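Getting a spinner rack to earn its spot

I love a spinner rack! Ours spent two years in a box in the garage with the Christmas lights, and now I'd put one in every craft room I know. A few things I've picked up along the way.

1. Build it on a table, with the base down first

Give yourself a clear tabletop at a comfortable height. Set the round base down, check that all three legs sit flat, then work up through the rods and the two rings. Go around each ring and straighten any bent arms before you hang a single thing.
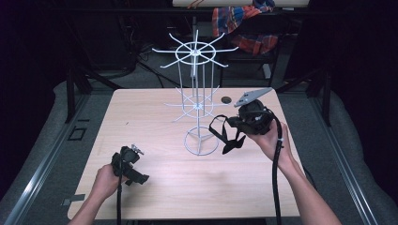

2. Heavy things go low

Scissors, tape and full ribbon spools live on the bottom ring at our place, and the light stuff (lace, tags, embroidery floss) goes up top. Load opposite arms in pairs -- one here, one straight across -- and give it a slow turn as you go. My neighbour Veerle Jansen fits 14 spools on hers and it still spins beautifully!

3. Look after the tabletop

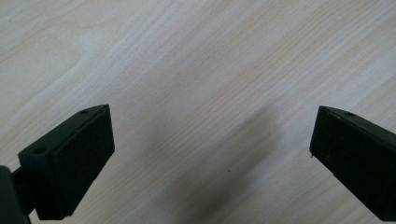

Felt pads are my favourite cheap fix. Stick one under each foot and trim off the extra with nail scissors. On a pale wood tabletop with long, wavy grain, I wipe along the streaks with a barely damp cloth, then go over it again with a dry one. Grit is the real enemy, so lift the rack when you move it -- no dragging!

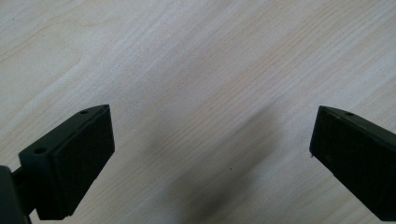

Change the pads every July, or sooner if they've gone flat and grey, and dust the arms with an old sock over your hand while you're at it.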